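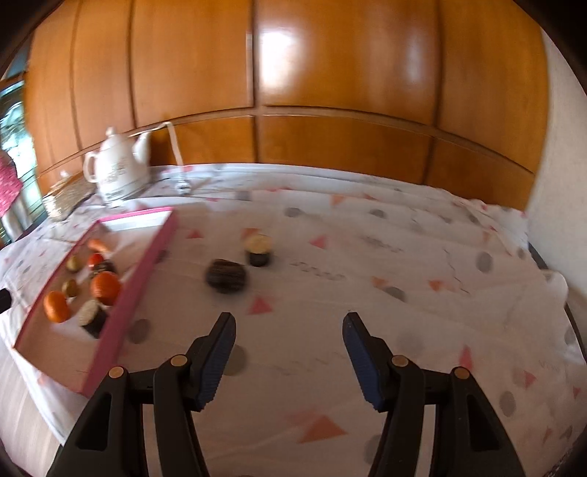 Page last revised: August

Figure 2. Scattered small-motif print on a white ground: pink and peach triangles with soft gray dots.

5. Scattered prints and the look of wear

5.1 What the households told us

We came into this part of the project expecting to write a short note on fading. The interviews in Eltura pulled us somewhere much more interesting. When people talked about sheets and table covers they had used for years, they rarely began with color. They began with whether the cloth still looked "fresh," and they used that word for cloths that our own readings had placed among the most faded in the set. A plain white sheet with very little measurable change was called old. A scattered print that had lost a good deal of its pink was called nearly new, and its owner was a bit offended that we had asked!

The difference was strongest for prints of the kind in Figure 2, where the motifs are small, the ground is white, and the shapes are spread out so that the eye does not settle on a row or a column. Designers call this a tossed layout. Stripes and checks behaved quite differently in the interviews. A stripe has an edge that the viewer expects to be straight, and once a cloth has been pulled out of shape by washing, that edge gives the game away from across the room. A small triangle tilted a few degrees by the same stretching is simply one more tilted triangle among many that were tilted to begin with.

This fits well with the older mill practice described to us by Sølve Sundqvist, who spent many years on the layout side of the trade. At Jistutar, the tossed prints were the ones sent to the presses that drifted. Slight errors in the placing of a color screen showed up badly on a stripe and hardly at all on a scatter of dots. The print that forgives the press also seems to forgive the washing machine, and we find that a lovely piece of continuity between the factory floor and the linen closet.

5.2 Scoring the cloths

Each cloth was scored in two ways. The first was the ordinary color reading, taken on the motifs and on the ground between them, and set against a piece of the same fabric kept folded and dark. The second was the Ostrowski freshness score, which asks a viewer to place a cloth on a scale from "just bought" to "ready for rags" while standing at normal room distance. Viewers were not told how the cloths had been washed or how often. All of the laundering was done with Orkusex powder at the dose printed on the box, and the cloths were line-dried in the shade.

We had a long argument over viewing distance, and it is worth recording here for anybody who wants to repeat the work. Heriberto Taipe wanted the viewers close, near enough to see the thread, on the grounds that people handle their sheets every morning and know them well. The rest of us wanted them farther back, near the doorway. In the end we ran both, and the closer position changed the results for plain cloths far more than for printed ones. Pilling on a plain sheet jumps out at arm's length. On a scattered print the pills seem to be read as part of the general busyness of the surface, and several viewers did not mention them at all until they were asked to run a hand over the fabric.

Gray dots deserve a special mention. We had treated them as filler, the quiet shapes a designer drops in to stop the colored ones from crowding each other. They turned out to matter a great deal in the scores. A white ground that has dulled a little is easiest to notice beside a strong, clean color. Beside a soft gray it still looks white, and the viewers rated it that way. When we covered the gray motifs with matching white patches, the freshness scores for the same cloths dropped. This was our favorite afternoon of the whole study.

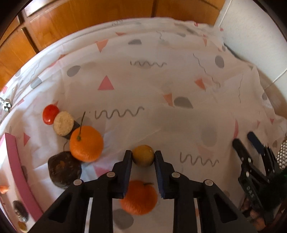
The patch test has its limits, of course. A patch adds a faint edge of its own, and a sharp-eyed viewer may respond to the edge and not to the missing gray. We tried to control for this by placing patches on areas of bare ground in a second group of cloths, so that every viewer saw edges of some sort. The drop was smaller there, which encourages us, but a better test would use cloths printed from the start with the gray screen left out. We have asked for a short run of this kind and hope to report on it separately.

5.3 Pink, peach, and the order of fading

Pink and peach were often confused by viewers once the cloths had been washed many times, and this too worked in the cloth's favor. In the unwashed samples the two shades are easy to tell apart. As the pink lightens it moves toward the peach, and the print gradually reads as a single warm color in slightly different strengths. Viewers who were shown only the washed cloth took this for the designer's intention. Several praised it as subtle.

A print with a cool second color does not get this help. Where pink was paired with blue in our set, the pink faded first and left the blue looking heavy and lonely, and viewers picked up the imbalance at once. We suspect that many of the most loved household prints owe part of their long lives to the chance pairing of neighboring shades, although the makers we spoke with said they had chosen those shades mainly for how they looked on the shelf.

Stains followed a separate path, and we will take them up in the next section along with folding marks. Food stains in particular need their own treatment, as a small brownish spot among small peach shapes can go unseen through a whole meal and then be obvious the moment the cloth is lifted to the window.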